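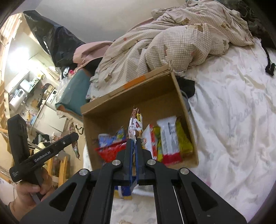

Skindby District Heat Metering and Tariff Project
Progress report to the funder, second reporting period
Mon 17 December
Prepared by Iolanda Lopes, project lead

1. Position at the end of the period

Work package 2 (meter replacement) is complete except for the Bralolitz branch. Work package 3 (tariff model) is on schedule. Work package 4 (billing changeover) started late and will not recover the lost time before the next report.

Meters in scope: 3,852
Meters still to be replaced: 414, all on the Bralolitz branch

2. Meter replacement

The remaining meters are in buildings where the isolating valves on the return side do not close fully. Replacing a meter there means draining the riser, and the network operator does not allow this during the heating season except to repair a leak. Berhanu Admasu has agreed with the operator that the work will be done once the supply temperature is lowered in spring. Until then these customers stay on the old meters, read by hand.

The new meters report heat energy, volume, flow and return temperature every hour. Data from the Workneh substation was unusable for part of September. The clock in the concentrator had drifted and readings were stored against the wrong hour. Daily totals were correct, so bills were not affected, but the hourly values have been left out of the load analysis.

3. Tariff model

Bahman Shirazi has finished the cost allocation. Fixed network costs are now separated from heat production costs, and pumping has been moved from the first group to the second. The earlier draft charged pumping per connection, which put too much of it on small flats.

Two structures are being tested:

Option A - a capacity charge based on the highest daily mean load in the previous heating year, plus an energy charge.
Option B - as option A, with a correction for return temperature, applied at 5 degrees above the network reference.

Option B gives building owners a reason to balance their systems, but it needs a full year of return temperature data for each connection. We do not have this for the Bralolitz branch. Our proposal is to submit option A to the regulator and give option B in an annex, with figures for the other branches only.

4. Billing changeover

The contract with Aletti for the billing software was signed later than planned, after questions about data storage. The import format has since been fixed. Cheng-en Huang ran a trial import of 500 accounts. Most of the rejected records had a missing building code - a fault in our own register, and one we are now correcting by hand.

Parallel billing needs two full cycles before the old system can be switched off. We ask for the end date of work package 4 to be moved by one quarter. No additional money is requested.

5. Spending

Spending is below plan. The underspend is the labour for the Bralolitz branch, and we ask to carry it forward. Kadir Karakaya will send the signed cost statement separately.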